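Lubis Bookkeeping keeps the books for small businesses in and near Nalton. Our clients are mostly shops, cafes, dental offices, builders and a few farms. We do monthly bookkeeping, payroll, sales tax filings and year-end work, and we can clean up records that have fallen behind.

## How we started

The company was set up by Herman Govindasamy, who had spent his working life up to then in the accounts department of Banico, a building supply company. He took on his first clients in the evenings, from a spare bedroom. When the evening work outgrew the day job he left Banico and rented a room above the hardware store on Mill Street. We have since moved downstairs and across the road, to number 490, and the phone number has stayed the same except for the last four digits, now 2561.

There are 27 businesses on our monthly list. Several of them came to us from the first room on Mill Street and are still here.

## How we work

Each client has one bookkeeper who handles the account from month to month. A second person checks the work before reports go out. You will get a profit and loss statement, a balance sheet and a short note in plain English about anything that looks odd - a bill paid twice, a customer who has gone quiet, a loan payment posted to the wrong place.

We charge a flat monthly fee, agreed in advance. It covers phone calls and emails. If the work grows, we talk about the fee before we change it.

Records can come to us in whatever form you have them. Some clients send everything through their bank feed and some bring in a folder of receipts. Please send payroll hours at least 2 business days before payday.

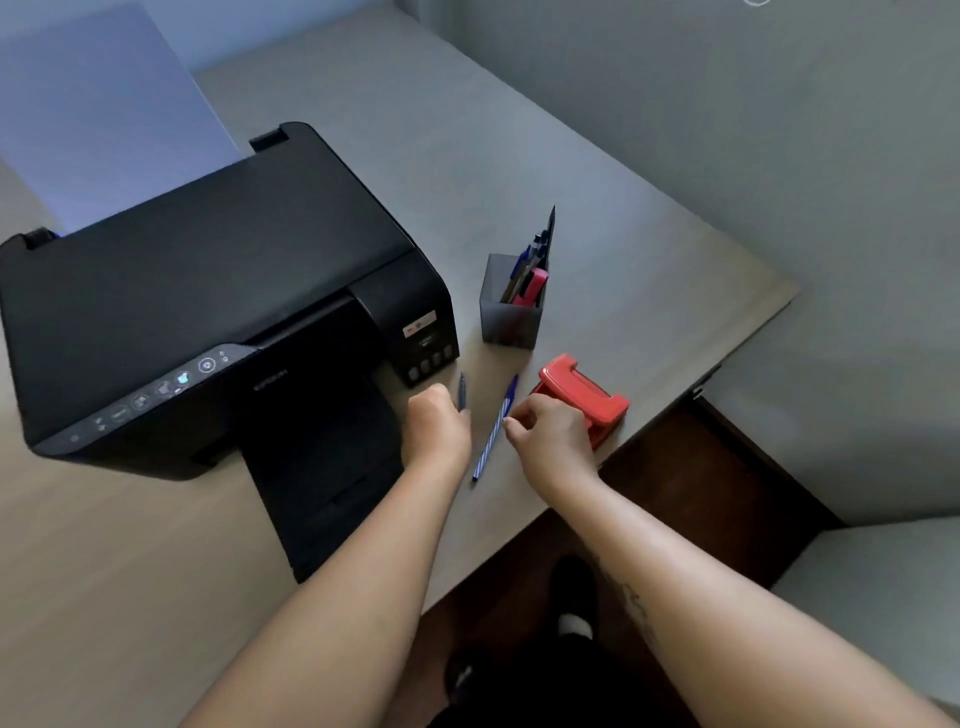
We do not prepare personal tax returns or give investment advice. For tax returns we work alongside your own accountant, or we can suggest one. Clients who need stock control usually go to Jarkico, a separate firm down the street, and we share figures with them when you ask us to.

## Visiting us

The office is open Monday through Friday, 8:30 to 5:00. In January we stay open until 6:30 for W-2 and 1099 questions. There is parking behind the building, entered from the alley. First meetings are free and take less than an hour. Bring your latest bank statement and last year's return if you have it.

Page updated February 2022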